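The Fema Goes to Bredstead

October 9, 2021
By Sadel

6 min read

The letter said black tie, and I did not own one.

I had been nominated for a Fema, which is the award they give for film and television made outside the big cities. Mine was for sound. I had recorded the sea for a short film called Shokri, and the sea had turned out to have quite a large part. The ceremony was in Bredstead, in the old corn hall, with 264 guests and a sit-down meal. I took the coach. It was 19 stops and I stood for the first 3.

At the door a girl with a clipboard looked for me under the actors, then under the press, then under catering. She found me on a page by itself. She gave me a paper wristband and told me not to take it off, even to wash.

There was a red carpet from the kerb to the steps. It stopped short, so the last bit was ordinary pavement. The actress who played the lighthouse keeper's wife went up it ahead of me and the photographers all shouted her name. When I came along they checked their cameras. One of them asked if I could move to the left. I moved to the left, and he took a picture of the doorman.

I was at table 30, beside a man who had been nominated for hair. He had lost four years running and he told me how to do it. You keep your fork in your hand, he said, so that you have something to go back to. You clap before the name is finished.

Sound came after the fish. A weather presenter opened the envelope and held it away from her, as people do without their glasses. I had my fork ready. I clapped early, and then I went on clapping, and the man from hair took hold of my sleeve.

"That's you," he said.

I don't remember the walk. I remember the microphone was too close and had a hum on it, low down, from the lights. I said, "You've got an earth fault." Then I said thank you, and went back to my seat.
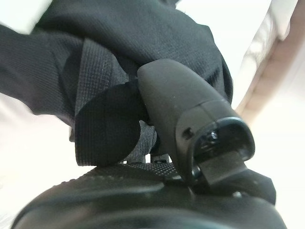

Filed under: Short Fiction

The Fema is heavier than it looks. I carried it to the coach in a bread bag that one of the waiters found for me - the proper box was for display and had to stay in Bredstead.

The driver asked what I had there. I told him it was a prize, for the sea.

"What did the sea get?" he said.

I thought about that for most of the way home. In July I had lain on the rocks for two nights with a microphone on a pole, getting cold, and on the second night there had been one wave that came in long after the others. You can hear it in the film, just before the lamp goes out.

I got off a stop early and walked down to the front. The tide was a good way out. I stood there until I could hear it.

Comments

marshlight: The earth fault line made me laugh on the bus. I did PA for a corn hall once and yes.

Tilly_B: Did he ever get his hair award? I want a story about him next.

oldreel: Liked this. Thought it might finish at the driver's question but I was glad of the walk.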